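Chapter 6
Washing, Racking and Storing Tableware
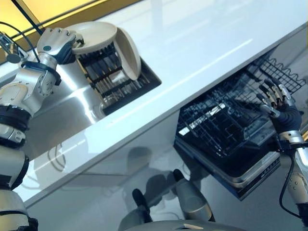
Tableware care in a small kitchen depends on three stations: the sink, the drying rack and the dishwasher. Their placement decides how far each plate must travel and how often it is handled. Chapter 5 dealt with the sink alone. The present chapter treats the three as one work area and follows the plate from scraping to shelf.

6.1 Terms used in this chapter

Rack pitch is the distance between neighboring tines, measured center to center. Landing space is the clear counter next to a station. Reach is the distance from the front edge of the counter to the far side of the basin or rack.

6.2 Racking plates

Plates drain best standing on edge. A plate lying flat holds water in its foot ring and dries slowly. Tines set too far apart let the plate lean until it touches its neighbor — a common cause of chipped rims. Deep plates need every second slot.

A rack placed inside the basin drains directly and leaves the counter free, but it takes up washing space. The Bondton layout, discussed in Section 6.4, accepts this loss when the dishwasher handles most of the load.

6.3 Loading order

Load the lower basket from back to front, large plates first. Face the soiled side toward the spray. Problems 1 to 12 at the end of the chapter apply these rules to baskets of different pitch.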